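Tritville students teach two-armed robot to sort in simulation

Students in the robotics club at Tritville High School are spending the spring on a sorting project that runs entirely on a computer. Their robot has two arms, a table and a pair of trays, and it exists only in a simulator.

The club had planned to buy a small arm this year. Adviser Seema Srivastava said the price was too high for a group that meets in a borrowed chemistry room, so the students put the money toward two used desktop computers.

"You can crash a simulated arm all afternoon and nothing gets bent," Srivastava said. "They crashed it a lot in the first month."

The task is simple to state. The robot has to pick up a small object from the table and set it down in the correct tray. Students steer the arms by hand to record practice runs, then use the recordings to train a program that tries the same job alone. The club has recorded 500 runs and wants 2,000 before it enters the Grevitz Student Automation Challenge in May.

Junior Rafsan Siddiqui wrote the code that scores each attempt. An object dropped on the rim of a tray gets no points, a rule that has caused some arguments at meetings.

"The grasp is the hard part," Siddiqui said. "If the fingers close too high, the thing tips over before you even lift it."

In its latest test the program placed the object correctly 87 times in 200 tries. Most of the misses came on the left side of the table, where the club has fewer recordings - members plan to fill that gap first.

The left gripper holds a blue cylinder with a black top, with the blue tray still empty.

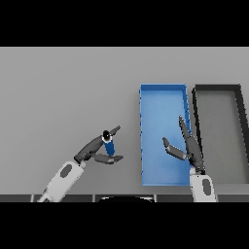
What comes next

The Grevitz challenge is open to high school teams and will be judged from submitted code. The club's next open meeting starts at 3:30 p.m. in Room 114, and new members do not need programming experience.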